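Buying your first two-armed robot: the questions I keep getting

I'm Wanda Quintanilla and I look after equipment planning at the Plakenham workshop. We put a two-armed robot into our training room after a very long run-up (so many spreadsheets!) and ever since then people from other workshops and colleges have been emailing me to ask how we paid for it, what we forgot and whether I'd do it again. I've pulled my replies together on one page so I can send a link. Prices change all the time, so I've mostly stuck to proportions.

Where did you start?

With a list of jobs. Mostafa Younis and I sat down with a pot of tea and wrote out everything we wanted it to do in the first year, then crossed out anything that needed real strength or very fine fingers. What was left was picking up small things, stacking them, sorting them and passing them from one side of a table to the other. I know that sounds modest, but it told us the reach and the payload we needed, and those two numbers decide most of the price.

Did you really need two arms?

I went back and forth on this for weeks. One arm is a lot cheaper and for plain sorting it's plenty. We wanted trainees to learn how two hands share a job, so we went for the pair. If your list of jobs doesn't have a single line on it where you'd use both your own hands, get one arm and spend the difference on spares.

How did you split the budget?

Out of every 100 pounds we had, 60 went on the robot itself. The rest covered grippers, cameras, cables, the table, training, spares and a bit held back for surprises. My first draft had 85 on the robot and Hicham Cherkaoui in finance sent it straight back with a question mark on it. He was right, and he has mentioned it since.

What did you forget?

Cables! We had the cables that came in the crates and not one more. You want longer ones than you think, because an arm needs slack to bend and turn, and you want a spare of each kind on the shelf. I'd also forgotten delivery to an upstairs room, floor tape, and a decent chair for whoever is sitting with it all afternoon.

Do we need cameras on the grippers?

We paid for them and I'd pay for them again. The view from the head is fine for finding things on the table, but when the fingers are closing on something small you want to see it from right beside the fingers. Do ask whether the housings come with the camera or get charged as a separate line. Ours were separate, which I spotted on the third reading of the quote.

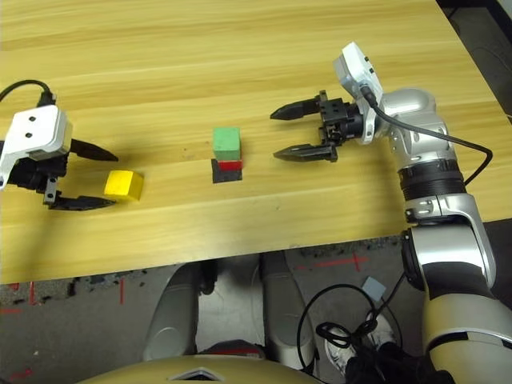

What objects should we buy for practice?

Cheap ones. We looked at a very smart kit in a padded case from Hukik and I nearly signed for it, because it did look lovely, and then Yasmine Metwally (she runs the training sessions) asked what it could do that a bag of children's building blocks couldn't. Blocks in different colours will keep you going for months. You can stack them, sort them and knock them over, and losing one under a cupboard costs you pennies. Get a few thicknesses if you can, as a thin piece is a different sort of job from a cube.

What about the table?

Flat, steady and plain. Measure the reach of both arms before you order it, and draw the two reaches on paper at full size if you have the floor space. We did ours in marker pen on old wallpaper and found that the table I'd picked had corners neither arm could get to. Went down a size, saved some money.

How much room does it take?

More than the footprint on the brochure. Elbows swing out, people need to get past and someone will want to stand at the side and watch. Tape your layout on the floor before you commit and then have a colleague walk through it carrying a box.

Buy, lease or hire?

We bought. Keltis quoted us for a lease as well and over five years it came out dearer, though it did include a yearly service. If you're only sure of one year's funding I'd look hard at hire. Ask what happens if you hand it back early and get the answer in writing.

How long did it all take?

7 months from the first list to the first working session. Four of those were approvals and quotes. We placed the order in July and I'd allow extra time if yours goes in over the summer.

Who should be trained?

At least two people, and make sure one of them isn't the person who'll always be in meetings (me). Fouad Erraji did the full course with Yasmine and between them they can cover each other's leave. Get the training places priced in the original quote, as adding them later cost us more per head.

Can I see your spreadsheet?

Yes! Email me at the workshop and I'll send the blank version. The tab called "Old do not use" is the one Hicham sent back, so please ignore that.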